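Speaker notes – "Two finger pads, one cloth: what we learned from a small comparison"
Talk by Suqin Cao, Thursday, June 14, 2018, Vistedthorpe workshop on soft material handling
Time: 30 minutes with questions. Slow down on slides 4 and 7.

Slide 1. Title

Good morning, and thank you for staying after the long session. My name is Suqin Cao. I work in the handling group at Laston, and the measurements I will present were done together with my colleague Shaohua Wei, who sits in the second row and who will correct me if I say something wrong about the controller.

The talk is a practical one. We have no new theory. We had to choose finger pads and a camera position for a hand-held gripper, we could not find a clear recommendation for thin cloth, and so we made a comparison ourselves.

(Check that the clicker works before saying the next sentence.)

Slide 2. Why thin cloth

Most of the gripper comparisons I have read use boxes, bottles and fruit. These are good objects for testing force. For a thin cloth the force is almost never the problem. Any gripper we own can lift a piece of gauze. The problem is to get the first fold between the fingers, and to know from the camera that you have one layer and not two, or that you have no cloth at all.

Our customer, Alipour, folds and packs small textile goods. They asked us a simple question: which fingers, and where do we put the camera? I thought we could answer it in one afternoon. We needed most of May.

Slide 3. The two pad types

Pad A is the standard one, black, hard, with a flat inner face. We print it ourselves. Pad B has the same outside shape, but a thin layer of silicone is glued on the inner face. The layer is soft enough that you can press it in with a fingernail.

Both pads fit on the same linkage, with the same screws. To change from A to B takes Shaohua a few minutes. It takes me longer, because I always drop one screw.

Please say clearly here: only the pad was changed between the two series. The linkage, the camera, the table and the operators stayed the same. Last time somebody asked this at the end, and it was a pity to use the question time for it.

Slide 4. The test cloth

We chose gauze because it is difficult in several ways together. It is thin, it is open, the edges fray, and the white weave gives the camera very little contrast. Colored stitching on it helps a lot. When the cloth moves, you can follow the zigzag rows in the picture much more easily than you can follow the weave. The stitching also makes the cloth a little stiffer along the line, so a pinch on a stitched row is a different task from a pinch on plain gauze. We recorded these as two separate cases.
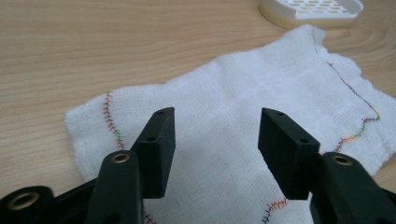
A question I got from Alipour: should the fingers touch the table before they close?
With the hard pad, touch it lightly and then close slowly, so that the tips push a small fold up between them. If you close above the table, the pad passes over the gauze and takes nothing.

For the soft pad the advice is a little different. The silicone catches on the table surface also, so a strong contact makes the fingers jump. We found it better to come down until you just feel the table, go back up by a very small amount, and then close.

Pause here. People usually write this down.

Slide 5. How we made the trials

Seven operators took part. Three of them use the gripper every week, the other four had a short introduction from Shaohua and ten minutes to practice. Altogether we have 900 trials, and each one is one attempt to pinch the cloth, lift it clear of the table and put it down again.

We counted a trial as good when one single layer was lifted and stayed between the pads until the operator let go. Two layers was a fail, even if it looked nice. This rule was unpopular with the operators, but for the customer two layers is the worst case, because the machine behind will continue as if all is well.

The order of the pads was mixed for each operator. We did not want everybody to learn on pad A and then look clever on pad B.

Between trials the cloth was put down again by hand. We did not iron it and we did not use a template. I know that some people in this room will prefer a more strict method. Our reason is that the cloth at the customer will not lie flat either.

Slide 6. What the pads did

(Show the bar chart. Wait. Let people read it.)

On plain gauze the soft pad was clearly better. All seven operators had more good trials with pad B than with pad A, also the experienced ones.

On the stitched rows there was almost no difference. The thread gives the hard pad something to hold, and then the silicone brings you little. For one operator the hard pad was even better here.

At the frayed edge both pads were poor. The loose threads are caught first, the fingers close on them, and the cloth hangs from a few threads until it falls. I have no good solution for this. We now tell the operators to stay away from the edge by one finger width, and this removes most of the failures.

One more result, which I did not expect. The soft pad wears quickly. After the first week of trials the silicone was polished at the tip and started to come off at one corner. We replaced it and continued, and the numbers on the chart include both pieces. If you run such a gripper every day, please plan for this. Shaohua now keeps a box of prepared pads, and the glue must have one night.

Slide 7. Where to put the camera

This is the part where I want to be careful, because the camera results depend on our own linkage.

The camera is fixed on the tool and moves with it. We tried a low position, close to the fingers, and a high position, with a more open view. In the low position the pads are large in the image and you see the moment of contact well. But the mounting arms also take a lot of space, and the cloth directly below them is lost. In the high position you see more table and more cloth, and the tips become small.

There is also the question of exposure. Black fingers and a white cloth are a hard combination. The automatic exposure looks at all this black, makes the image brighter, and the weave disappears. When the tool points across the table the room behind it comes into the image also, and if that part is dark, it has the same effect.
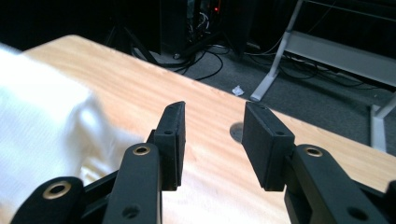
We first tried to solve this with more light. It made the situation worse on the cloth. After that we locked the exposure on the cloth at the start of each session and accepted that the fingers are nearly without detail. This was the right decision for us. The software needs to know where the pads are, and for that an outline is enough.

Shaohua has also tried gray pads, printed from another material. The exposure is then much calmer. We have too few trials with them to put them on a slide, but if you are printing new pads anyway, I would try gray first.

Our final choice is the high position with locked exposure. An operator who works by hand will maybe prefer the low one, and at least two of ours did.

Slide 8. The controller side (short)

Skip this slide if it is later than 25 minutes.

The same pads were then put on a motor-driven gripper with the same finger geometry. We compared closing at constant speed with closing in two steps, first fast and then slow for the last seven millimeters. The two-step closing was better for both pads. The hard pad profits more from it, and on plain gauze it comes closer to the soft one, although it does not reach it.

I would like to say more about this, but the series is not finished and I do not want to show half a result. Shaohua can explain the settings in the coffee break.

Slide 9. What we recommended to Alipour

Use the soft pad for plain gauze, and change it on a fixed schedule. Do not wait until somebody sees the damage.

Use the hard pad for goods which have stitching where you pinch them. It is cheaper and it lasts.

Lock the exposure on the cloth. Check it again when the light in the room changes, for example when the blinds are moved.

Keep away from frayed edges.

They have followed the first three points. On the fourth one they told us that their cloth arrives with frayed edges on all sides and in all sizes, so we are still discussing.

Slide 10. Open points

We tested one kind of gauze, from one roll. I do not know if the results are the same for a closed weave, or for knitted material. My feeling is that knitted material will be easier to pinch and harder to release, but this is only a feeling.

The humidity in the lab was not controlled. We wrote it down from a Testo instrument on the shelf at the start of each session, and the values are in the handout. I could not find a connection with the number of good trials, but the range was small.

We also did not look at tired operators. Some of the sessions were long, and in the last part of them the closing becomes faster and less careful – you can hear it in the room. The time of each trial is recorded, so this can still be done.

Slide 11. Thanks and contact

Thank the operators. Thank Alipour for the permission to show the results.

The drawings for both pads are on the Laston page, together with the list of screws. If you print them, please use the second version. In the first version the upper screw hole is too close to the tip and the pad can crack there.

Questions. If there are none, ask the audience who has used grippers on wet cloth, and let them talk. I would like to hear this myself before we start the next series.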